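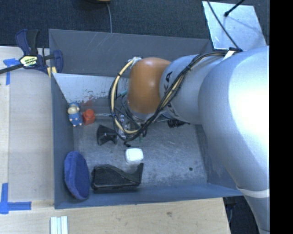
Three evenings with a film about rowing

Sun 8 June

I did not plan to write about a rowing movie. I do not row, and I am a little afraid of lakes. But in the last week I watched Wilow three times, and my sister says that I should put my thoughts somewhere else than in her telephone.

Wilow is a small film, made with little money, and it plays mostly in one boathouse in a town called Jiltach. The women's crew of this town has lost its sponsor. The coach has left for a better club in Camitz. There remain eight rowers, one old boat and a former champion, Duda, who now repairs bicycles and does not want to hear about rowing. You can guess that she will be the new coach. I guessed it in the first scene, when she closes the shop early and then stands at the bridge with her hands in her pockets.

So the story is known to us from many other sports movies. I still think the director, Elżbieta Szczepańska, does something with it that I have not seen often. She lets the training be boring. There is a long part in March, with gray water and cold hands, where the crew practices only the start. They take five strokes and stop. Then they turn the boat and do it again. There is no music. The man behind me in the theater was breathing very loudly, and I believe he slept. I was sitting quite straight.

The second time I saw it, I paid attention to the sound. In most rowing scenes I know, one hears the crowd and the shouting, and a big orchestra on top. In Wilow one hears the seats. They roll forward together, and when one rower is late you notice it before the coach says something. By the end of the film I could hear when the crew was good, which made me a bit proud, although I had only sat there and eaten pretzels.

I have also some complaints. The brother of the youngest rower has a gambling problem that is explained in one dinner and solved in another. I would cut him completely. The rival crew from Camitz has expensive jackets and bad manners, and this is all we learn about them. Also the speech before the final race is too long. Duda is a woman who speaks maybe ten words in the first half hour, and suddenly she talks about her father, the river, the war and the meaning of a team. My sister liked this speech very much and cried. We do not agree and we have discussed it enough.

The final race itself I will not tell. I can say only that the camera stays inside the boat almost the whole time, so you do not know who is in front. For me this was the best decision in the film. I was holding the arm of the seat, also on the third evening, when I knew the result perfectly well.

The movie lasts a little under two hours. If you see it in a theater, sit on the left side, where the speakers are better, at least in ours. Next week I want to watch an older film about a swimming club, which a reader recommended to me in the comments. I could find it only with French subtitles, so it may take me some time.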